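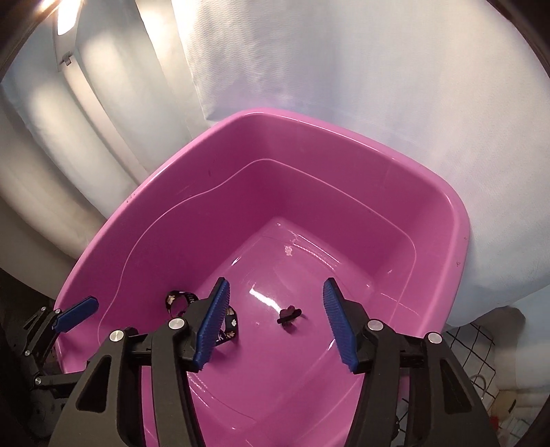 *Dale Hutchins*

Dec 19, 2024

I finished the Tenden course last week and I've been putting off writing it up, mostly because two people at my club bought it after I mentioned I was trying it, and I feel a little responsible.

For anyone who hasn't had the ads follow them across the internet, Tenden is an online breathing course for martial artists. It costs $111. You get a set of videos, a printable log, and a weekly email telling you how well you're doing, which I found interesting given that they had no way of knowing how I was doing. The claim is that if you learn to breathe "from the root" you will hit harder, get tired later, and feel calm while somebody is trying to kick you in the ribs. There is also a claim about your organs that I am going to leave alone.

I train at a small place in Clarwood, Tuesday and Saturday, and I've been doing it long enough to have bad knees and opinions. I am not against breathing work. Every decent teacher I've had told me to breathe out when I hit, and every one of them was right. What I wanted to know was whether there was a course's worth of material past that.

## What you do

The daily session is 20 minutes. You stand with your knees slightly bent and your hands in front of your belly, and you breathe in through the nose, slowly, while you imagine the air going down past where air goes. Then you hold it. Then you let it out through your teeth with a hiss. My dog left the room every time for the first week.

After that come the "pulses," which are short, sharp exhales with a tightening of the stomach. These are the good part. If you've ever held a kick shield for somebody big, you know that bracing with a short breath out is much better than standing there with your lungs full, and practicing it on its own did make it feel more natural. I'd have been happy with a ten-minute video on just that.

Instead there's a theory. The theory is called the Sandel Ladder, and it has levels. At the low levels you are breathing with your chest, like an animal (animals don't, as far as I can tell, but okay). At the middle levels you breathe with the belly. At the upper levels you breathe with "intent," and I watched that video twice and still can't tell you what your body is supposed to be doing differently. The instructor looks the same. He sounds the same. He says you will know it when you get there.

That phrase bothers me more than the organ stuff. If I get there, the course worked. If I don't, I need more practice, and there's an advanced module for sale. I can't think of any result I could have had that would count against it.

## My attempt at a test

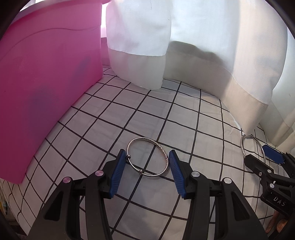

I didn't want to go on feeling alone, because I know what my feelings are like after I've paid for something. So I picked two things I could check with a watch and a heavy bag.

The first was how long I could keep up a steady round on the bag before my form fell apart. I had a friend from the club call it, and I asked him to be mean. Before the course, in November, I was falling apart early in the third round. After the course I fell apart early in the third round, but I was hissing.

The second was resting heart rate in the morning. It went down a bit. I was pleased for one evening, and then I remembered that I'd also stopped drinking coffee after lunch, because the course tells you to, and that I'd been going to bed earlier so I could get up and do the session. Either of those might do it. Both together very likely would. The breathing may have helped too — I have no way to pull it apart from the rest, and neither do the people who write in to the sales page about their heart rates.

The sales page, by the way, says the method was tested on 3,000 students. I wrote to ask how. What I got back was a friendly note saying that many students had reported benefits and that I should trust the process. I wrote again to ask if anyone had reported no benefits and got the weekly email telling me how well I was doing.

## The hitting harder part

This is what most people will want to know, so: I don't know. I wanted to find out and couldn't do it properly. There's a strike meter at the Choi gym across town and they let me use it once before and once after. The second set of numbers was higher. I'd love to stop there.

But the first time, I'd never used the thing, and I was pulling my shots without meaning to because I was worried about my wrist. The second time I knew how it felt and I went in wanting a big number. The man ahead of me in line, who had done no course at all, also beat his own first score by a good bit on his second visit. He put it down to new shoes.

I do think I'm landing with better timing on the exhale. I also think I would have gotten that from any month where I paid attention to it.

## Would I tell you to buy it

No, with a few soft spots.

If you have never been taught to breathe when you train, and you have no teacher nearby, the pulse section is clear and well filmed and you'd get something from it. It's still too much money. Ask at any boxing gym and somebody will explain it while they're wrapping their hands.

If what you want is a reason to stand quietly in the morning before the house wakes up, I understand, and I'll admit that I've kept doing that. I do it without the hiss and without the log, and some days for only a few minutes. It's pleasant. I'm a bit less short with people at work, or I think I am. I haven't asked them.

If you want the upper rungs of the Ladder, you will need the advanced module, and I can't help you, because I'm not buying it. I've had 37 emails about it so far. The price keeps dropping and the deadline keeps moving back, and the last one told me that doubt was a sign I was stuck on a low level.

There's a refund policy, and I've sent the form in. It asks you to confirm that you completed every daily session, and I missed two when I had a cold, so we'll see what they make of that. I'll add a note to the bottom of this post if I hear anything. The two from the club are still on the early videos and seem to like it, and one of them has started hissing in warm-ups.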